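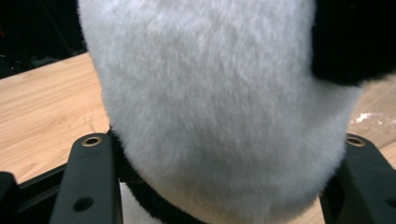 Werkstattbuch, 2. Mai
Hochflor nähen und scheuern, neuer Ballen Satex weiß

Sonntag, Werkstatt leer, also Zeit für den Flor. Der neue Ballen Satex liegt seit Februar im Regal und ist bisher nur angeschnitten. Laut Lieferschein fast 800 g pro Quadratmeter, fühlt sich in der Hand auch so an. Der Rücken ist fester gewirkt als beim alten Ballen und rollt sich an den Schnittkanten weniger ein. Strichrichtung auf der Rückseite mit Kreidepfeilen markiert, alle Meter einer. Beim letzten Mal hatten wir zwei Teile gegenläufig im selben Stück, das sieht man bei Weiß nur im Streiflicht, aber dann deutlich.

Zuschnitt nur von der Rückseite, mit dem Messer, Flor nicht mitschneiden. Die große Schere geht auch, wenn man die untere Klinge flach am Gewirk entlangschiebt und kurze Schnitte macht. An der Rundung ist das Messer besser. Nach dem Zuschnitt die Kanten ausgeschüttelt und abgesaugt. Es fällt trotzdem den ganzen Tag etwas nach.

Nähproben auf der Brodik

Nadel 90 mit Kugelspitze, Polyestergarn, Stichlänge 3. Der Füßchendruck war noch vom Canvas eingestellt und viel zu hoch, die obere Lage ist auf der ersten Probe um gut einen Zentimeter gewandert. Zwei Umdrehungen zurück, danach sauber. Klammern halten besser als Stecknadeln, die verschwinden im Flor und man findet sie mit dem Finger wieder.

Den Flor vor dem Nähen nach innen streichen, mit dem Falzbein oder einer stumpfen Ahle. Was in der Naht hängen bleibt, hinterher von rechts mit der Nadel herausziehen und ausbürsten. Mit der Drahtbürste nur kurz und in Strichrichtung, sonst kräuseln die Spitzen. Die ausgebürstete Naht ist auf Armlänge nicht mehr zu finden.

Eine Probe mit Overlock gemacht. Hält gut, trägt aber auf und wird an engen Rundungen steif. Für Ohren und Pfoten weiter Geradstich, an der Wendeöffnung doppelt.

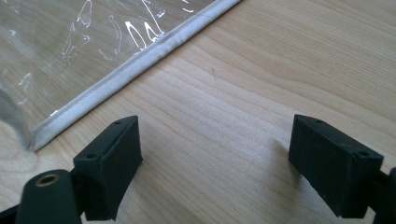
Scheuerprobe auf dem Karras

Drei Rondellen gestanzt, Gegenstoff Baumwolle roh. Ziel waren 3000 Touren, Zwischenstand nach der Hälfte angeschaut. Bis dahin nur angelegter Flor, kein nennenswerter Abrieb. Am Ende waren zwei Proben in der Mitte matt und leicht verfilzt, die dritte hat am Rand eine kahle Stelle. Die saß schief im Halter, Ergebnis gestrichen, Wiederholung nötig.

Gewogen vor und nach dem Absaugen. Restgewicht der schlechteren gültigen Probe 91 % vom Ausgangswert. Das ist mir zu wenig für ein Teil, das viel angefasst wird. Bevor wir beim Lieferanten nachfragen, will ich den Lauf mit frischem Gegenstoff sehen. Der alte war schon einmal benutzt, steht so nicht im Protokoll, habe es nachgetragen.

Statik

Weißer Hochflor zieht jedes dunkle Fädchen an. Mit dem Voltell über die gebürstete Probe gefahren, Ausschlag sofort am Anschlag. Die Luftfeuchte im Raum war niedrig, genauer Wert fehlt, das Hygrometer hat eine leere Batterie. Danach die Probe 20 Minuten neben dem Dampfbügeleisen hängen lassen, ohne Kontakt, und nochmal gemessen: deutlich ruhiger. Feines Besprühen mit Wasser bringt kurzfristig dasselbe, nur legt sich der Flor dabei an und muss nach dem Trocknen neu aufgebürstet werden.
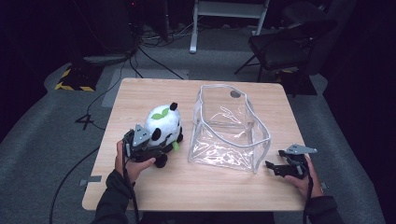 Kann man plattgedrückten Hochflor mit Dampf wieder aufrichten?

Meistens geht das, mit Abstand und wenig Dampf, und gebürstet wird erst, wenn der Flor abgekühlt ist. Bei direktem Kontakt mit der Sohle schmelzen die Spitzen und bleiben hart, das lässt sich nur noch wegschneiden. Verfilzte Stellen aus dem Scheuerversuch kommen mit Dampf allein nicht zurück.

Offen:
Dritte Rondelle neu stanzen, Halter vorher gerade setzen.
Frischen Gegenstoff einspannen und auf dem Protokoll vermerken.
Füßchendruck an der Brodik nach dem Plüsch wieder hochstellen – Zettel hängt am Handrad.
Batterie fürs Hygrometer.
Filterbeutel vom Sauger ist voll.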